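**From the Grallorik Kitchenware Swap: October notes**

## The board question, reopened

Every fall the same cutting board turns up on the swap table, or at least its cousin does. It is maple, or says it is, it smells of onion, and it rocks. The person leaving it has usually owned it for years and describes it as "barely used." The person taking it home will be writing to this newsletter by Christmas.

So, boards. We ran a long piece on them two years ago and still get mail about it, most of it from people who disagree with the paragraph on dishwashers. We stand by the paragraph on dishwashers. If you put a glued-up wooden board through a hot cycle and it opens along a seam like a paperback, you have our sympathy and a link to the original article.

What you want to look at first is how the thing is put together. An edge-grain board is a row of long strips glued side by side, and it is what most of us have at home. It's lighter than end grain, it costs less, and it shows knife lines sooner. End grain is the checkerboard kind, heavy enough to hold down a tent, and the owners will tell you about it whether or not you came over for dinner. Both are fine. The swap table has seen 19 wooden boards so far this year and only two were end grain, which suggests the tent people are hanging on to theirs.

Color is where we get the most worried letters. A reader sent back a board from Todorova (the shop, on the corner by the bus stop) on the grounds that one strip was darker than the others and must have been stained, or burned, or swapped in from a different tree. It probably was a different tree. Maple runs from cream to a kind of weak-tea tan, and a maker gluing up strips takes them as they come off the pile. Some sort them by shade. Some put the dark ones on the outside and call it a design. The soup doesn't care.

Small marks are also fine. A board with no marks has been living behind the toaster.

Now the oiling. Food-grade mineral oil, a rag, and one evening. Wipe it on both faces and all the edges, leave it alone overnight, wipe off whatever is still sitting there in the morning. People do the top and skip the bottom, and then the top and bottom take up water at different speeds, and that's your rocking board. Do it monthly if you use the board daily. Do it whenever you remember if you're like the rest of us. Olive oil goes rancid. So does the walnut oil somebody's aunt swears by, only more slowly and at greater expense.

For washing: hot water, a little soap, a quick scrub, and stand it on its edge to dry. Leaving it flat in a puddle by the sink is how most of the swap table gets its stock.

If yours already rocks, try laying it hollow side down on a damp towel for a night before you give up. It works about half the time. A damp cloth under the board while you chop will keep it from traveling, too, and costs less than the $7 rubber feet that Drusteck sells in a bag of four, one of which will be missing by spring.

And if you're bringing one in this month, please scrub it, sand off the worst with fine paper, and check that it sits flat on a table you trust. Plain strips, pale wood, a bit of variation from one band to the next: that sort goes home with someone in the first ten minutes. The novelty ones shaped like pigs do not. We have three pigs. 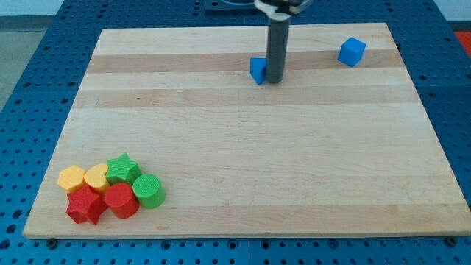

*Light wood in long strips, with darker bands among the paler ones.*

Still wanted for the table: colanders, lids that match something, and a potato masher with both of its screws. Doors open at 9 a.m. in the Trovuvora hall, side entrance. Bring your own bags, and please take your pig back if it's still there at noon.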